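The Table Comes First

3/29/24

I had been at the Vahidi workshop in Lamville for over 20 minutes before anyone let me near the robot. First I had to hear about the paper.

The cell I'd come to see is called Claneo, and its whole job is handling dishes. It picks them up, puts them down somewhere else, and does it again. I figured the upkeep would be all grease and software (that's how it goes with my car, more or less), but the crew here spends a surprising share of its day on brown paper and blue tape. I loved this. I can do paper and tape!

The tape makes a grid, and the grid is how people and machine agree on where things go. A dish gets a square. If the strip next to it has torn or wandered, the person setting up the next run starts guessing, and guesses pile up fast over 100 runs. So somebody walks the table every morning with a fresh roll and patches what needs patching. 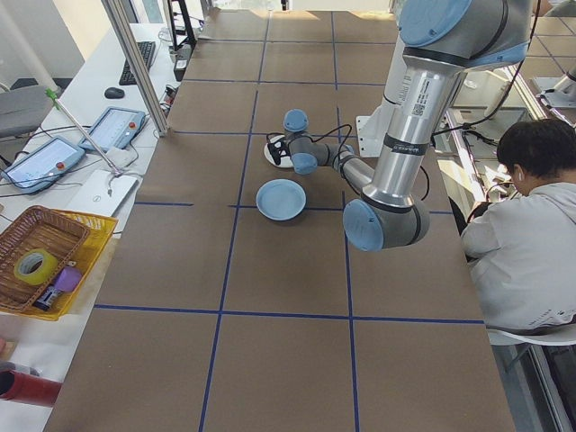 The arm at work over the taped grid, with the teach pendants on the side desk.

Cables were the next lesson. They loop around the wrist and along the forearm, and they need slack – too tight and they tug when the wrist turns, too loose and they snag on a joint. The check is wonderfully low-tech. You move the arm slowly through its reach with the pendant, one hand near the red button, and you watch. I got to try it. I was slow and sweaty and nobody laughed, at least not out loud.

After that come the bolts at the base, then the gripper. The cell's logbook stood at 3,266 cycles since the last full check, and I was told 11 of the entries were complaints about the grip. Most of them came down to a rim that sat a little higher or lower than the one before it. The fix was to teach the height again for each kind of plate and write it down where the next shift would find it.

Which brings me to the dishes. The crew likes to keep a mix on the table, pale blue ones alongside white, and set them in a row before a run. One of the blue ones lets some light through, and I spent far too long tilting my head at it.

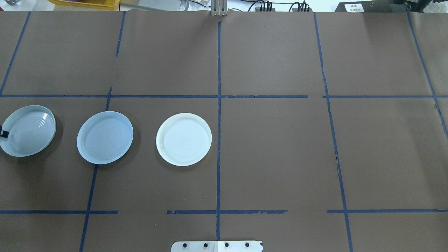
What a patch costs

A strip of tape takes a minute to replace. The whole sheet is another matter, and the last full change, back in September, ate most of an afternoon. The old paper had to come up in one go, the new sheets had to lie flat against each other, and every line had to be measured again from the base. Even so, paper creases. It buckles a bit at the seams, and the crew has learned which wrinkles matter (anything under a dish) and which can wait.

I asked about switching to a printed mat. They'd looked at one from a supplier called Brollance and liked it fine, but the layout changes too often. With tape, you want a bigger square, you peel up a line and lay down another. I went home with a bit of blue stuck to my sleeve and found it there at dinner.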